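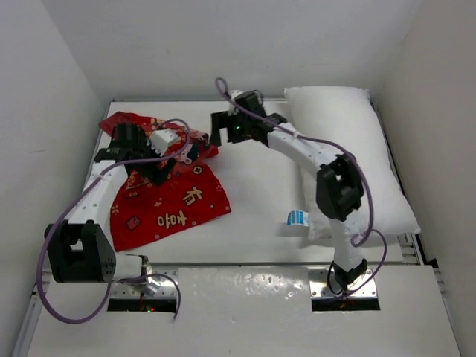 Setting In-Seam Pockets and Hems in Woven Cotton

Updated 16 May 2021

These notes apply to quilting cotton, broadcloth, chambray and similar woven fabrics of light to medium weight. Knits behave differently and are covered on a separate page. A seam allowance of 5/8 inch is assumed unless stated otherwise.

Preparing the fabric

Wash and dry the yardage the way the finished garment will be washed and dried. Cotton commonly shrinks more along the length than across the width, and most of it happens in the first wash. Before washing, zigzag or serge the cut ends. A raw end will ravel in the machine and the threads tangle into a rope that can pull the grain out of line.

Press while slightly damp. Fold the piece selvage to selvage and let it hang. If the fold ripples, slide one selvage sideways until the ripple disappears, then trim the ends square to the fold. Fabric that was printed off grain will not square up to both the print and the thread. Cut by the thread for pants and fitted bodices. For an apron or tote, cutting by the print is acceptable.

Needle, thread and stitch

Size 80/12 universal for most work. Size 70/10 for lawn and voile. All-purpose polyester thread is suitable for seams. Cotton thread presses flatter in topstitching but breaks sooner at stress points such as pocket corners.

Stitch length 2.5 mm for construction, 3 to 3.5 mm for topstitching, 4.5 mm or longer for gathering. Test on two layers of scrap, then on the thickest stack in the garment, usually where the side seam crosses the hem. If the upper thread lies straight on the surface with loops of bobbin thread showing, the upper tension is too high. Rethread with the presser foot up before touching the dial.

In-seam pockets

1. Cut four pocket pieces. Mark the top and bottom of the opening on each one. An adult pocket needs an opening of at least 6 inches.

2. Fuse a 1 inch strip of lightweight interfacing to the wrong side of the front garment piece along the opening. Extend it 1/2 inch past each mark. The back piece does not need it.

3. Place a pocket piece on each side seam edge, right sides together, and stitch at 3/8 inch. The narrower allowance keeps this seam out of sight once the side seam is sewn.

4. Press the pockets outward, away from the garment. Understitch the front pocket piece only, 1/16 inch from the seam.

5. Pin the garment front to the back. Stitch the side seam down to the upper mark, pivot, sew around the pocket bag, pivot at the lower mark and continue to the hem. Shorten the stitch to 2 mm for an inch on both sides of each pivot.

6. Clip the back seam allowance to the lower pivot point, stopping one thread short of the stitching. Press the pocket toward the front. Press the side seam open below the clip.

Pockets that sag have usually been cut off grain or hung too low. Catching the top edge of the bag in the waistband corrects both.

Double-fold hems

Let a skirt or dress hang overnight before marking the hem. Bias sections drop, and a circle skirt may drop unevenly. Measure up from the floor, not down from the waist.

For a straight hem, press up 1/4 inch and then 1 inch. For a curved hem, use two folds of 1/4 inch. Run a line of stitching 1/4 inch from the raw edge first and use it as the fold line. On a strongly flared edge, lengthen that stitch to 4.5 mm and draw up the bobbin thread until the fullness lies flat.

Stitch from the wrong side, close to the inner fold. Begin at a side seam or at center back. Overlap the ends by 1/2 inch instead of backstitching, which leaves a visible lump in light fabric.

Pressing

Press each seam flat as sewn, then open or to one side. Lift the iron and set it down; sliding it stretches bias edges. Use a cloth over dark cotton to prevent shine. Leave the piece in place until it cools, particularly at the hem.

Cutting gauge

A strip of manila folder notched at 1/4, 3/8, 5/8 and 1 inch is faster than a tape measure for repeated folds and can go under the iron. Replace it when the notches soften.

Storing leftovers

Pieces larger than a fat quarter: fold, label with fiber content and width, note whether prewashed. Smaller pieces: sort by weight. Keep one 6 inch square of each fabric with the pattern envelope for testing stitches later, and for patching.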